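Casual stocktake counters – Prilinier warehouse

Meverura is seeking casual counters for the August stocktake at its Prilinier distribution centre. The work covers 61 aisles of plumbing fittings, graded by size and catalogued by part number. Shifts start at 6 am, Monday to Friday, and run eight hours with two paid breaks.

Applicants must be able to read a printed bin label at arm's length, enter figures on a handheld scanner and lift cartons of up to 3 kg repeatedly. A forklift licence is not required – counters work at floor level only. Steel-capped boots are to be supplied by the applicant.

Send a one-page résumé and your availability to Liesl Wallner, Inventory Control. 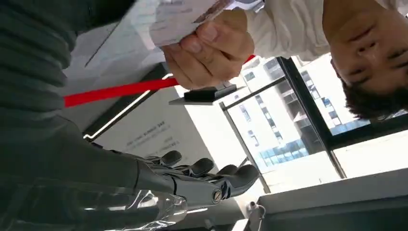

Mechanical hand with clear plastic wrapping.

Applications are assessed in order of receipt. Enquiries: Lungile Gumede, site office.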